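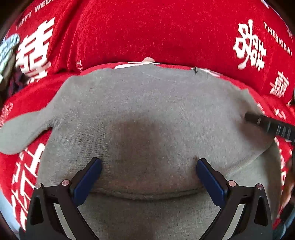 ## First fighting game bracket, what happens if I lose early?

Posted by **pretzelmotion**

I signed up for a local in March called the Skundville Open. It's my first time entering anything offline. I play at home most nights and sit a little over 2501 points on the ranked ladder, which I'm told doesn't mean much. The page says double elimination, pools in the morning, top eight in the evening. I understand that I'm out after two losses, but I have a few things I can't find written down anywhere.

1. If I lose my first match, how long do I usually wait before the next one? The venue is a 13 minute walk from the food place I'd want to go to.
2. The page says controllers must be "wired or desynced." I have a wireless pad that also works with a cable. Is that fine?
3. Can I change characters after losing a game, or am I locked in for the set?

I've emailed the organizer but have heard nothing so far. The entry list says 220 people for my game, so I don't want to be the one holding up a pool.

---

**Lucian Voicu**

I've run pools at Skundville a few times, though not for your game, so check the rules sheet at the desk when you arrive.

The wait depends on where you are in the bracket. Pools there are usually 16 people on two setups and they get a block of two hours. If you lose your first match you go to the losers side, and you play whoever lost the match next to yours. That can be five minutes later or it can be forty. Don't leave the building while your pool is running. The usual rule is that you're called twice, and if you haven't answered in five minutes you lose a game, and after ten you lose the set. If you need to go somewhere, tell the person with the clipboard first and they'll say whether there's time. Eat before, or bring something.

A pad with a cable is fine, but many of them stay paired to the last console they were on even when plugged in. If that console is yours at home there's no problem. If you played a casual set on a setup in the hall and walked off, your pad can wake up in the middle of somebody else's match and pause it. A pause costs the player a round, so people get angry. Before you stand up, go to the controller menu and remove the pad. Learn where that menu is at home the night before.

On characters, the standard rule is that the winner of a game keeps their character and the loser may change. After the loser picks, the winner can't switch. For the first game either player can ask for a blind pick, where you each tell the pool runner your character privately. Hardly anyone asks for it in pools.

Also check that your button settings are right before game one. Once you start the first round, a wrong setting is your problem.

---

**hudec_main**

just go and have fun, you'll go 0-2 like everybody did their first time. bring a jacket, the hall is cold

---

**Gademano**

Agree with most of what Lucian wrote. One difference: the last time I went they had moved to online check-in through Druteo, and the calls went out as phone notifications instead of somebody shouting. Make sure notifications are on and bring a charger. My phone died around noon and I was nearly marked as a no-show.

I wouldn't read too much into the ladder number. I was at 3000 when I entered and lost my second match to a man who had never played ranked. Offline feels different for the first few games – the timing is tighter and your usual combos may drop. Get there when the doors open and play casuals on the same monitors until your pool is called.

---

**pretzelmotion**

Thanks. I found the menu for removing the pad, it was under accessories. The organizer wrote back too and said check-in is on Druteo again this year, closing at 9:30.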